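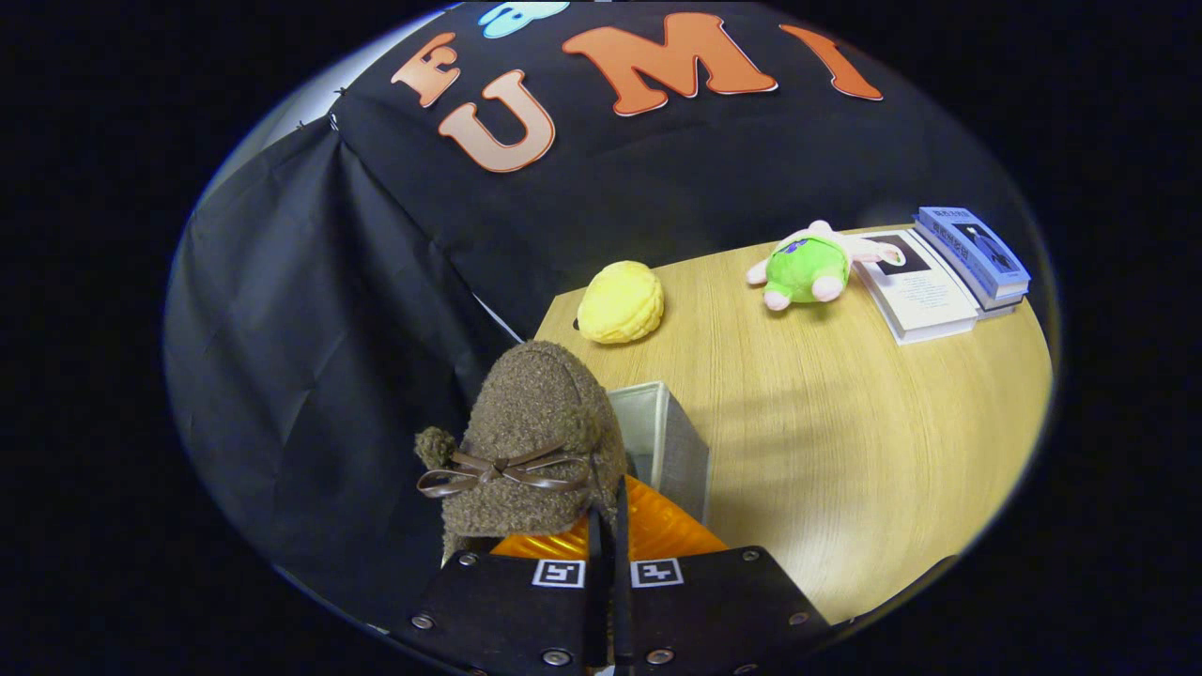

By the author of the Brodden books
Speaker notes, Celtham Children's Writers, online session
June 7, 2020

Getting Them Home Again: endings in other-world stories for seven to ten year olds

Before starting: wait for the late arrivals, mute everyone, remind them there's a question box and I will be getting to it at the end. Glass of water!

Hello and welcome. It's lovely to have so many of you, and I'm particularly glad to see people joining from Sisley, where I gave a much wobblier version of this talk in January, in the room upstairs from the library with the radiator that clanks. Some of you sat through that one and have come back for more, so thank you, you are very patient people.

What I'd like to talk about is the trip home. When we write a story where a child goes through the hedge, or down the drain, or into the painting over Grandma's couch, we tend to spend all our love on the way in. I certainly did. The first draft of the first Brodden book had an opening chapter of 1,292 words, and every one of them was about getting a girl down a well. I described the bricks. I described the moss on the bricks. The way home, at the other end of the manuscript, was a single paragraph, and in it she woke up.

Pause here. People usually groan.

Yes, I know. My editor at Núñez groaned as well, very kindly, in green pen. The note in the margin said "Did she earn this?" and I've had it stuck over my desk ever since.

So let's begin with rules. Most other-world stories have a rule about leaving, and the rule is usually handed over by somebody the child meets early on. You can't go home until the bell is mended. You can't go home until the moon is back. I'm fond of this sort of rule because a seven-year-old can hold it in her head from one bedtime to the next, and if you've ever read to a seven-year-old you'll know how much can fall out overnight. Keep it to one sentence. If your rule has an "unless" in it, or a footnote about the third door, read it to a child and ask her to tell it back to you the next day. (I did this with my own rule about the ferry tokens and was told a completely different rule, one I liked better and used.)

Next thing, and this is the part I'm most likely to go on about, so somebody please wave at me. Who gave the rule? Is that person right? There's a whole second story sitting inside that question. In Brodden the marsh folk tell Posy that the heron has stolen the tide, and she believes them for the first half of the book, the way you would if you'd just fallen down a well and they were the ones who gave you soup. Young readers are marvellous at this. They'll forgive a character for being fooled as long as she had decent reasons, and they love to be a page ahead of her. A page, though. If they're 5 chapters ahead they begin to think she's a bit dim, and they stop wanting to be her friend.

Read: the soup passage, from "The bowl was bigger than her head" down to "and nobody had asked the heron." Slowly. I always rush the last line.

A little tip on planting doubts. I use two. One early, very small, something a child might notice on a second reading, and one nearer the middle that's big enough to make them sit up. In my book the small one is that none of the marsh folk will say when the tide went missing, and the big one is the nest. I've tried it with more and it got to feel like a detective story, a perfectly nice thing to be but a different book, and one I don't know how to write.

Now then, the leaving itself.

I think a child has to do something to get home, and I think it should cost her a little. By cost I don't mean anything dreadful. In the second Brodden book Posy has to leave behind the name the marsh folk gave her, and I've had more letters about that than about the flood. One boy wrote to say he'd decided she was allowed to keep it secretly. I wrote back and said that sounded right to me.

Please do be careful with the dream ending. I'm not going to tell you it can't be done, as there are lovely old books that do it and I've reread most of them till the covers came off. But you're asking a reader who has worried for a whole week of bedtimes to accept that there was nothing to worry about, and some of them will feel a bit cheated. If you must wake her up, let her have mud on her socks.

Then there's what's waiting at home. I used to finish on the doorstep, with the kettle on and everybody's boots in a row – it's a comfortable place to stop. These days I like to go on for a page or two. Has anyone missed her? Is the problem she left with still there? In the first book Posy goes down the well with her brother not speaking to her, and when she comes up he's still not speaking to her, and she's the one who has changed, so she goes and knocks on his door. My favourite thing in the book, that knock, and it took me longer than the flood and the heron put together.

If time is short, skip to the exercise.

Exercise, and do grab a pencil for this. Take the story you're working on and write the last page now, even if you've only got as far as chapter two. Start it with your character already home, in an ordinary room, doing an ordinary job like drying a cup or looking for a shoe. Don't mention the other place at all. Let us feel she's been somewhere from how she does it. Ten minutes or so, I'll keep time, and nobody has to share unless they'd like to.

While they write: check the question box. Drink the water.

Invite people to read aloud. Say thank you to each one and say one thing that worked. Don't give line notes, they'll want to hear from each other.

Questions I'm usually asked, so I have something ready:

Length. Talk to your publisher, and look at what's on the shelf beside where you'd like to be.

Illustrations. Leave the artist some room. I'd described the heron down to his toenails and the drawing was far better once I'd taken most of it out.

Whether there'll be a third Brodden book. Yes, I'm on the fourth go at the ending.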